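Handling Cell Trial: Where the Bench Work Stands

Site operations bulletin, Iltstead
Monday, September 12, 2022

The small-parts handling project at Iltstead moved into its teaching stage in April. This item covers what has changed on the bench side, what has changed on the roster, and which questions are still open. The purchasing side is handled in a separate note and is left out.

For those on the packing floor who have not followed the earlier items: Sasard supplies the arm and its control cabinet, and Mägi supplies the learning software. Neither is installed on the line yet. The arm stays in the test bay at Bravthorpe until the software can pick and set down small round items at the rate we agreed, and the software learns that from people doing it by hand. An operator holds a gripper in each hand, picks up the part, sets it down and starts again. Position is recovered from the square printed markers on the grippers, and the finger opening is recorded along with it.

One complete pick and place, from first reach to release, is logged as an episode. As of the last export the set held 2,069 accepted episodes. An episode is rejected if a marker is lost for too long, if the part is dropped, or if the operator stops partway. Rejected episodes are kept but not used for training. Operators are not scored on them, and the log stores a session code in place of a name.

Sessions are 60 minutes, with a maximum of 2 per person per shift. The limit came out of the first month, when longer sessions gave slower and less even motion toward the end and three operators reported sore thumbs. The grippers are light enough on their own, but holding both of them out over a table is a different load from packing, and it goes to the forearm and the base of the thumb. Anyone with a current wrist or hand restriction is excluded from the rota without needing to give details to the shift lead.

The bench task at this stage is one small white item on a white table. White on white is a hard case for the vision side, and most of our caps and closures are white.
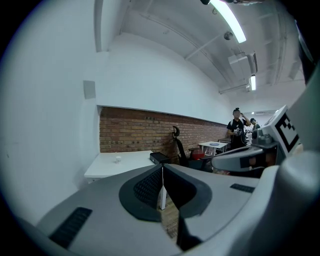
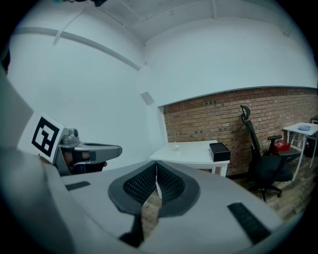
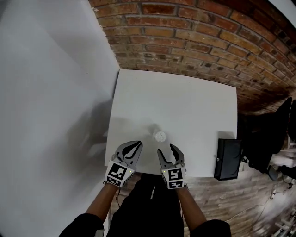 Ghazala Sethi wrote in after the last bulletin to say that the hour limit is fine but the handover is not. When an operator leaves the packing line for a session, the line runs one short, and the two people on either side absorb the work. Her view is that the trial has so far been paid for in other people's pace, and that a relief position should have been on the roster from the start. She also asked whether those who taught the system would have first claim on the cell operator posts when they open.

On the first point, she is right about the roster. From the next cycle a relief position is added on any shift with a session booked, and the line target is lowered for the changeover. If relief is absent, the session is canceled and the line keeps its person. Shift leads do not have discretion on this.

On the second point, there is no commitment yet. The draft staffing plan has cell operator posts filled from inside the site, with training in restart, fault clearing and gripper pad changes. It does not rank applicants by time spent on the bench. Amado Dimaculangan is collecting comments on the draft and would like them in writing, signed or unsigned.

The number asked about most is 31. That is the count of packing positions whose duties include hand placement of small round items, and it was circulated in April without explanation. It is not a count of posts to be removed. For most of those positions, placement is a minor part of the shift and the rest is inspection, carton work and line clearance, none of which the arm is specified to do. A few positions are mainly placement, and the people in them have been spoken to individually. Their grade and hours are held through the trial period.

Still open:

Pad wear. The textured faces of the finger pads pick up dust from the cartons, and we have no cleaning interval yet. Wipe before each session until one is set.

Night shift sessions – none are booked, and none will be until relief cover is confirmed for nights.

Second part type. Mägi has asked for a taller closure. Bench trials with it start after the present set is closed.

Session bookings go through the shift lead as before. The sheet by the time clock is no longer used.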